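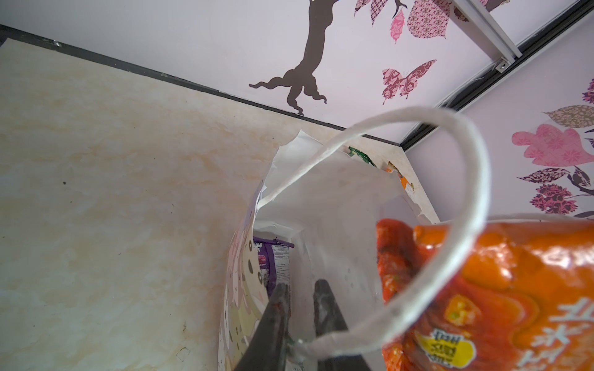

22 December 2018

Up before six to finish the set list, then changed it again over breakfast. Three originals and a cover is all the semi-final allows, and I had five originals I didn't want to drop. Left out the slow one in D. It drags without a fiddle.

Drove the 70 kilometres to Nyaga with the guitar across the back seat. The hall has had new curtains since last year and they soak up a lot of the top end. Sound check was meant to be at ten but the desk had a dead channel, so we all stood about in the car park until they swapped it over. Thirty of us in the draw. I got number 3, which I'd have hated a few years ago. Now I'd sooner get up, sing and be able to eat lunch.

First song went fine. Came in a fraction early on the second verse of the next one and had to stretch a line to get back on the beat. I don't think it showed from the floor. The last one, the Iltus song, was the best I've sung it. The capo held, for once, and I kept my eyes up off the fretboard as I'd been practising since November.

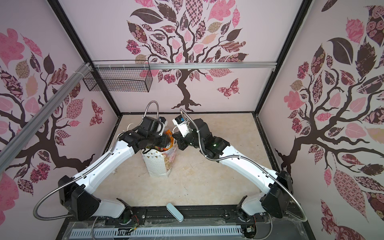 One of the judges stopped me near the urn afterwards and said the Iltus song was the strongest thing I had, but the chorus came too late and I should lose half the second verse. I said I'd think about it. Tried it in the car on the way home, singing over the engine, and the shorter version does get there quicker. I'll miss the line about the rail bridge. It could go in the bridge of the song, if I can make it scan.

Results were read out at four. Through to the final with 56 points. No idea what the others scored as they only hand you your own sheet. Marked down on stagecraft again, marked up on lyrics. Six of the finalists are women, and two of them play better lead guitar than anyone I've shared a bill with.

The final is at Truvuteo, over two nights, with the Nistel house band behind us. They want charts by the end of next week, in number notation, so that's my Christmas sorted. I've never sung with a pedal steel before.

New strings to buy, medium gauge. Ring the motel. Write out the chorus both ways and sing each one cold in the morning before deciding.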